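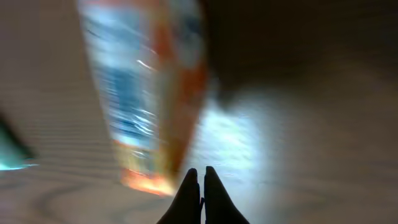
Chapter 6
Water Supply Inside the House

By the end of this chapter you should be able to trace the path of cold and hot water through a small house, name the main valves on the way, and explain why pressure drops when two fixtures run at once.

6.1 From the Main to the Meter

Water enters a house through a single buried pipe called the service line. In most towns the utility owns the part up to the meter, and the homeowner owns everything after it. The main shutoff valve sits just past the meter — in older houses it may be behind a panel or under a stair. A plumber finds this valve before doing any other work.

Static pressure is the pressure in the pipes when no water is moving. A house at 42 psi will feel different from one at 80 psi, even with the same fixtures. Once a faucet opens, friction in the pipe uses up part of that pressure. Long runs, narrow pipe, and sharp elbows all add to the loss. 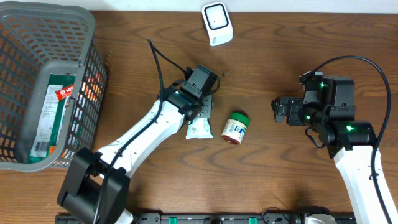 Household items on a wooden table, with a gray plastic basket at the upper left.

6.2 Branches and Fixtures

The cold line splits soon after the shutoff. One branch goes to the water heater, and the others serve toilets, outdoor faucets, and the cold side of each sink. Every fixture should have its own stop valve so that it can be repaired without shutting down the house.

Consider the Berkholm house, which we will use through the rest of this unit. It has one bathroom, a kitchen, and a laundry sink. The owner, Youssra Ait Ali, reports that the shower goes weak whenever the kitchen faucet is on. The supply pipe is 40 feet long from the meter to the first branch.

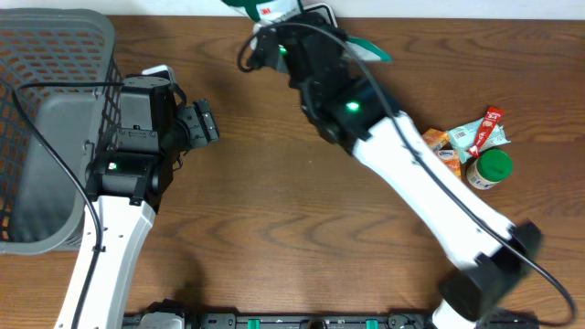
The first step is to measure static pressure at the outdoor faucet with a gauge. The second is to open the kitchen faucet fully and read the gauge again. A large drop points to the shared pipe or a partly closed valve. A small drop points to the shower itself — often a clogged head or a worn cartridge. Section 6.3 works through both readings and shows how to record them on a pressure chart.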